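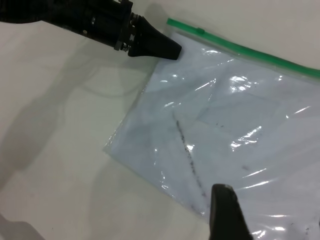 *Plastic bag on the table.*

# Do I really have to soak dried chickpeas overnight, or is that just something people repeat?

Nellent Kitchen Help > Beans, grains and rice
Posted February 2018 | 2955 views

**crankypantry**

I've cooked dried chickpeas maybe a dozen times now and I can't see any pattern to when they come out soft and when they come out like gravel. Every recipe says to soak overnight. Every recipe also says not to salt the water until the end, and to skim the foam, and to throw out the soaking water, and a few say to add a piece of seaweed. I've done all of it except the seaweed and still had a pot that was chalky in the middle after three hours.

What bothers me is that the same recipe writers then say "or do the quick soak," where you boil them briefly and leave them for an hour. If an hour does the job, what is the overnight soak for? And if the soak matters so much, why did the one batch I forgot to soak come out fine?

Details, in case they matter. I buy the Koutsoukos ones in the two-pound sack when the Greek grocery has them, otherwise the Gruvora store brand. Gas stove, heavy pot with a lid. I live at 2000 feet, which I'm told is not high enough to blame. Tap water here is hard, the kettle scales up in a month or so. I don't own a pressure cooker and I'm suspicious of being told to buy one, but my sister-in-law keeps offering me her Drakomell, so I could borrow it.

I mostly want them for a soup with lemon and for hummus. The soup can take a bit of bite. The hummus can't.

I'm not looking for "my grandmother always did it this way." I'd like to hear from somebody who has tried it both ways.

---

**lidslightlyopen**

I have tried it both ways, more than once, because I had the same argument with myself. My results, for what they're worth from one kitchen:

Soaking saves time on the stove and makes the beans cook more evenly. It does not rescue bad beans. With a fresh sack, unsoaked chickpeas took me a bit over two hours at a low simmer and soaked ones were done in well under an hour and a half. Both were good. The unsoaked ones had more split skins, and the water tasted better, if anything.

With an old sack, nothing worked properly. I soaked those for a full day and they swelled up and looked perfect and still had that chalky center. So my guess is that your good batch and your bad batch came from different sacks, and the soaking had very little to do with it. The date on the package only tells you when somebody packed them. It doesn't say how long they'd been sitting in a warehouse before that.

The salt thing I don't believe at all. I salt the soaking water, a good tablespoon for a pound of beans, and I salt the cooking water lightly too. The skins come out more tender. Whoever started the rule about salt making them tough may have been thinking of acid, which is a real problem. **Don't put the lemon in your soup until the chickpeas are completely soft.** Same for tomatoes, wine and vinegar. Once acid goes in they more or less stop softening, and you can simmer until March.

Your hard water is the other thing I'd look at. Calcium does slow beans down. Try one small pot with cheap bottled water, same sack, and see. If it comes out clearly better you have your answer, and you can put a pinch of baking soda in the soaking water from then on. A pinch! Too much and they taste like soap and turn an ugly color. I went through a phase of using half a teaspoon to a cup of beans and had to throw out dinner.

As for the quick soak, I think it's fine. I've never been able to taste the difference, and I've tried to.

What I do for hummus:

- soak in salted water with a small pinch of baking soda, eight hours or until I remember them
- drain, rinse, cover with fresh water by two inches
- bring to a boil, skim if the foam annoys you (I often don't bother)
- turn down to a lazy simmer, lid slightly open
- start tasting at 25 minutes and taste at least four of them each time, from different parts of the pot
- keep going past the point where you'd eat them in a salad, until one smashes flat between two fingers with no grain in it

Save a cup of the cooking water for the blender. I don't peel them. I peeled them once and it took most of an evening, and the hummus was maybe a little smoother.

---

**beanwater**

Just use the pressure cooker. No soak, done in under an hour, works every time.

> **crankypantry:** Every time, including old beans? And how long under pressure?

> **beanwater:** 45 min. Don't know about old ones, I don't buy old ones.

> **lidslightlyopen:** You don't know if you buy old ones, that was sort of my point.

---

**thirdshelfdown**

I agree with most of the long answer but I'd push back on two things.

First, tasting from 25 minutes is early unless the beans are very fresh. I've never had soaked chickpeas even close by then, and lifting the lid all the time doesn't help. I'd start at 45.

Second, I'm not sold on the hard water theory as the main cause here. I've lived in two places with hard water and cooked beans happily in both. I'd say about 80 percent of the stubborn pots I've had were simply old stock, and I stopped having them when I switched to a store where the beans sell fast. The Greek grocery probably goes through more chickpeas in a week than the supermarket does in a season, so next time note down which brand is in the pot. You mention buying two but you don't say which one failed.

On the pressure cooker: borrow it, sure, it costs you nothing. Mine does a decent job with soaked ones. With unsoaked I get a mix of mush and firm ones in the same pot, which is okay for hummus and annoying in soup. Also you can't taste as you go — you're guessing at a time, letting it come down, opening it, and guessing again. Keep under the fill line, and add a spoonful of oil, as chickpeas foam a lot.

Never tried the seaweed. I suspect it does nothing much, but I can't prove it.

> **crankypantry:** Fair point about the brands. I think the bad pot was Gruvora and the forgotten-soak one was Koutsoukos, but I wouldn't swear to it. I tip them both into the same jar.

> **thirdshelfdown:** Then you may have had old and new in one pot, and no soak is going to even that out. Use up the jar in soup and keep them separate after that.

> **crankypantry:** Did the bottled water test with what was left in the jar. Slightly softer skins, same chalky middles in some of them. Not convinced either way. Will try again with a new sack and leave the salt in.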